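About Molon

Molon tests and repairs gripping equipment for firms that automate household work. We are a workshop of six people, led by Delia Bălan, with Wai-kit Shih in charge of test records. Most of what reaches us has already failed at a customer's site, and our job is to find out why.

How we started

Our first contract came from Surkus, a linen service whose folding line kept dropping sheets between the press and the stacker. The fault log held 1,305 stops. The line had been blamed on its software, which was replaced twice. We traced the fault to pad wear: once a pad had lost enough of its surface, the fingers closed fully, reported a good grip and let the bottom layer slide out. The position sensor was reading correctly. It measured the fingers and had no means of measuring the cloth.

The August fault

In August one of our own trial units, Faveo, closed on an operator's sleeve during a folding run. The stop button worked and there was no injury. The force limit had been raised for thick towels and left at that setting for the next batch. We suspended trials for nearly 44 hours and published the full report to our customers. Force limits now return to the lowest value at every power-up, and a second person signs for any change.

What we work on now

Our current project, Tu, covers folding and stacking on soft surfaces. Beds are harder than tables for this work. The surface gives under the fingers, the cover wrinkles, and a tip set slightly low will take hold of the duvet cover along with the folded item. Hand-held grippers let us study the approach to the front edge of a stack at walking pace, before any of it is passed to a powered arm. 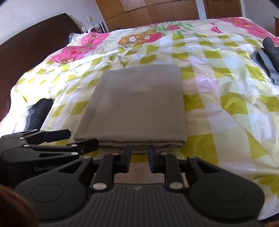 Reporting a fault

Stop the unit and leave the fingers where they are. Note the last force setting and the time, keep the cloth, and send all 3 to the workshop with the unit. Please do not clean the pads.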